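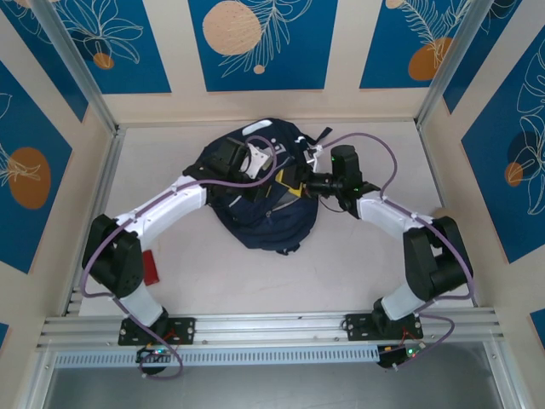
Backpack Program – Progress Report to the Vanwood Fund

Date: 26/05/2024
Prepared by: Berkay Karabulut, Brulenwood Family Supply Room

This report covers the period from December to now. It follows the headings in the grant letter, except that spending and storage are taken together, as agreed on the phone.

Bags received and checked

We took in 133 used backpacks over the period, most of them through the drop-off point at the Prellel building and the rest from school lost-and-found boxes. Each bag is laid flat on a table and gone over before anything goes into it. We open and close every zipper, pull on both straps, check the bottom seam and feel inside the pockets for things left behind. Plain dark colors, navy especially, are the ones older children ask for, and they go out first.

Of the bags checked, 30 could not be used. The usual fault was a zipper with missing teeth. Torn strap ends came second. We kept the sound zipper pulls and buckles from these bags and have used several of them on repairs.

Cleaning and repair

Washing is still done at Çetinkaya, the laundry on the corner, at the rate given in our application. Padded bags take two days to dry in cool weather, longer than we had planned, and this held up the February packing. We have since put up a second drying rail. Small repairs are done by hand on site. Bags with broken main zippers are set aside until there are enough to make a trip to the repair shop worthwhile.

Packing

The packing list has changed a little. The pencil case now goes in the front pocket, where a child can reach it without emptying the bag, and notebooks go flat against the back. The water bottle was moved out of the main compartment after two leaks. A card with the packing list is tucked inside each bag so that the family can see what should be there. Bags for the youngest group have fewer items and no ruler.

Spending and storage

Spending to date is $2,681, mostly on laundry, notebooks and shelving. The shelving came in under the estimate and the laundry came in over it. We ask to move the difference between those two lines – the total does not change. Receipts are in the attached folder.

The new shelves hold the packed bags upright, one row deep. Before this they were stacked, and the ones at the bottom came out creased and had to be repacked.

Next period

We plan to finish the summer intake early and have bags ready before school starts. We still need 6 large backpacks for high school students, who have been waiting longest. We would also like to buy a heavier sewing machine needle set and more dark thread. If the fund would like to visit, mornings are best, as deliveries come in after lunch.

Brulenwood Family Supply Room | Contact | Copyright | Back to top

Comments

Prellel front desk: We have another box of bags here from the spring clear-out. Can someone pick them up or should we send them over?

Dana: Glad the bottle was moved. My son's notebooks got soaked last year. The card inside was handy too, we used it to repack at the end of term.

R. M.: Do you take bags with wheels? I have one in good shape but it is pretty heavy.

Berkay Karabulut: R. M. – yes, we can take one with wheels. Please empty the pockets first. Prellel, I will come by for the box.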